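# How does a school buy a robot?

Jan 20, 2021

Imagine that your class wants a robot arm. Not a big one like in a car factory, but a small one that stands on a table and can pick up things. You can't take it from a shelf in the supermarket. Somebody has to plan, ask for prices and count the money. Let us see how this goes.

## First question: what is the job?

Many people begin with the robot. They see a nice one and they want it. It is better to begin with the job.

At the school in Grollville, the teacher Rodrigo Ramalho asked his pupils to write one sentence. They wrote: "We want a robot that can pick up a cup and put it down in another place." It looks like a very easy sentence, but it already tells us a lot. A cup is light, so the arm doesn't need to be very strong. A cup is also quite soft if it is made of paper, so the arm has to be gentle.
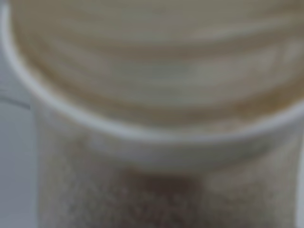
After the sentence, the class made a list of what the arm must have:

- a gripper, the part that works like a hand
- a small camera, so that the robot can find things
- a computer to tell the arm what to do
- a strong table that doesn't shake

The table was forgotten in the first list! Martim Morais, who is ten years old, remembered it on the way home.

## Second question: how much money is there?

The plan for the money is called a **budget**. It says how much you have and what you will spend it on.

The class had 500 dollars from the autumn fair in October. The parents' club promised to give another 500. So the budget was 1,000 dollars.

Then they asked two shops for a price. A paper with such a price is called a **quote**. The shop Heletti wanted 547 dollars for the arm with the gripper. The shop Loureiro was cheaper, but there the gripper was not included, and they would have to buy it later. When you compare two quotes, always look at what is inside the box.

They chose Heletti. Now try it yourself: 1,000 minus 547 is 453. This money was left for the camera, the table and one more thing, which we will meet now.

## Third question: what comes after?

A robot costs money also after you buy it. Parts get old. The soft pads on the fingers of a gripper can wear out, like the bottoms of your shoes. Cables break. And you need things to practice with, for example paper cups — they are cheap, and it is not sad if one is crushed.
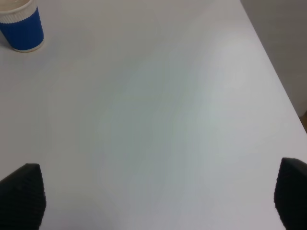 The class put a part of the money in an envelope and wrote "Later" on it. Grown-ups call this a **reserve**. It is for surprises. You don't know what will happen, but you know that something will.

You also have to plan time. The shop said that the arm would come in 6 weeks. In this time the pupils measured the table, looked for a free plug in the wall and learned the rules of safety. The most important rule: hands away from the arm when it moves.

## Words to remember

**Budget:** a plan for your money.

**Quote:** a paper where the shop tells you its price.

**Reserve:** money that you keep for later.

## Your turn

Give your robot a name (the class in Grollville took "Wunano"). Write one sentence about its job. Then make your own list, and ask a grown-up to help you find the prices.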